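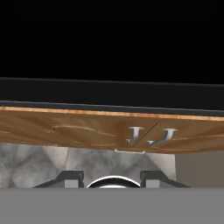
Doors That Drop, Drawers That Stick

My kitchen cabinets came with the house, and the house came with opinions about gravity. Every door on the left side of the sink hung a little lower each year until one of them began closing on its neighbor with a sound like a polite cough. I put up with it for 7 years. The repair took less time than boiling an egg.

Start with the hinges

If your cabinets have the cup kind of hinge (a round metal part sunk into the back of the door), you already own an adjustment system and have probably never touched it. Open the door and look for the screws on the arm. On most of them, the screw nearest the door moves it left and right, and the one farther back lets it move in and out. Up and down is handled by the screws on the mounting plate: loosen, nudge, tighten. Use a hand screwdriver. A drill will do the job in half a second and ruin it in the other half.

Turn each screw a quarter turn, close the door, look, and swear if needed. Do the top and bottom hinges by the same amount unless the door is crooked, in which case adjust one and leave the other alone.

When the screw just spins

A screw that goes around forever has chewed up its hole. Take it out, dip 2 wooden toothpicks in wood glue, push them in, and snap them off flush. Wait 30 minutes, or longer if you've been generous with the glue, and drive the screw back in. People will tell you to fit a longer screw. Check how thick the door is before you listen to them. I have a small hole in the front of my pantry door, now covered by a calendar.

Drawers

Pull the drawer all the way out and turn it over. You will find crumbs, a twist tie and the takeout menu of a place in Andasstead that closed before you moved in. Vacuum the tracks, then wipe them with a damp rag and let them dry.

For old wood runners, rub a plain candle stub along everything that slides. Cooking oil works beautifully until it goes gummy, and then you have a drawer that is glued shut and smells like a fryer. For metal slides, use a dry spray lube and put newspaper down first.

If a drawer only sticks in July, leave it be. It's swollen, and if you sand it to fit in July it will rattle all winter. Give it until November and see how you feel about it then.

Greasy fronts

Warm water and a squirt of dish soap will take off most of what you're worried about. Wring the cloth until it's barely damp, go with the grain, and dry as you go. The worst spot is always right around the handle, where an old toothbrush does better than any amount of rubbing.

I did once buy a tub of Pulel cabinet paste at the hardware store in Wandadton. It smelled wonderful and made the doors so slick that the cat lost her footing on one. The dish soap was 50 cents' worth, if that.

Bumpers

Those little clear dots inside the door corners fall off and end up in the dog. New ones come on a sheet. Wipe the spot with rubbing alcohol, let it dry, and press hard while you count to 30. Felt ones are quieter, but they soak up grease, so save them for the bedroom.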